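Desumidificador na casa de banho: compensa ou é dinheiro deitado fora?

Perguntas da comunidade > Casa > Humidade e ventilação
Publicado em 30 de agosto de 2019 por Firkine

Boa tarde a todos. Mudei-me para um rés do chão com uma casa de banho interior, sem janela, só com uma grelha de extração no teto que faz mais barulho do que vento. Depois de cada banho o espelho fica embaciado uma eternidade e começaram a aparecer pontinhos pretos no teto, junto à grelha. Na loja quiseram vender-me um desumidificador elétrico e juraram que resolvia tudo. Já ouvi essa conversa com outros aparelhos e não fiquei convencido.

Também me falaram de tinta antifungos, de umas caixinhas com sal que absorvem água e de trocar o extrator por um com sensor. Cada pessoa recomenda uma coisa diferente, e quase sempre é a que vende. O que eu queria era ouvir quem tenha experimentado e não ganhe nada com a resposta. 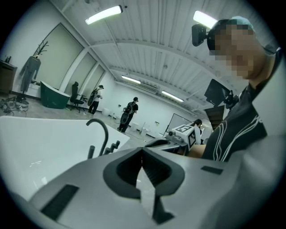 As caixinhas de sal servem para alguma coisa numa casa de banho?
Servem para um armário fechado e pouco mais. Numa divisão onde se toma banho todos os dias, a humidade que elas apanham é uma gota ao pé da que entra, e vai passar o ano a comprar recargas.

Fico então entre o desumidificador e o extrator. Se alguém tiver contas feitas, agradeço.

Resposta de Musov

Antes de gastar um cêntimo, veja se o extrator puxa. Ponha uma folha de papel higiénico encostada à grelha com ele ligado. Se a folha cai, tem a grelha entupida, a conduta tapada ou o motor no fim. No meu caso era cotão, uma camada que parecia feltro. Desliguei o quadro, tirei a tampa, lavei-a, aspirei o que consegui e a diferença notou-se no mesmo dia.

Outra coisa de que os vendedores não falam: o ar que sai tem de entrar por algum lado. Se a porta veda bem em baixo, pode pôr o extrator mais caro da loja que ele fica ali a girar em seco. Uma folga de 2 cm por baixo da porta, ou uma grelha na própria porta, faz mais do que metade dos aparelhos à venda.

Quanto ao desumidificador, tive um emprestado durante uma temporada. Tira água, sim senhor, o depósito enchia. Mas aquece a divisão, ocupa espaço, e eu não gosto nada de ter um aparelho ligado à tomada ao lado do duche. As distâncias de segurança existem por alguma razão e nem toda a gente as respeita. 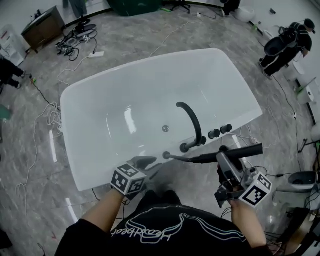
Tenho ainda mais dúvidas sobre a tinta antifungos. Pintada por cima do bolor, dura até ao inverno seguinte – foi o que me aconteceu, em novembro já lá estavam as manchas outra vez. Primeiro limpa-se, deixa-se secar a sério, e só depois se pinta. E se a humidade continuar igual, nem assim acredito muito nela.

Resposta de Rathnayake

Concordo com quase tudo, menos com a parte do extrator velho. Limpar ajuda, mas se for daqueles que só trabalham com a luz acesa, desliga-se cedo demais. Troquei o meu por um com temporizador, 32 euros, e ficou regulado para continuar mais 5 minutos depois de apagar a luz. Hoje regulava para mais tempo. Os de sensor de humidade não me convencem: o do meu irmão dispara sozinho de madrugada quando chove.

Passe também um rodo nos azulejos no fim do banho. É chato e dá resultado. E confirme se o teto não tem uma infiltração do andar de cima, porque nesse caso nada disto adianta e o assunto é com o condomínio.

Resposta de Goneo

Eu deixo a porta aberta e nunca tive problemas. Mas tenho janela.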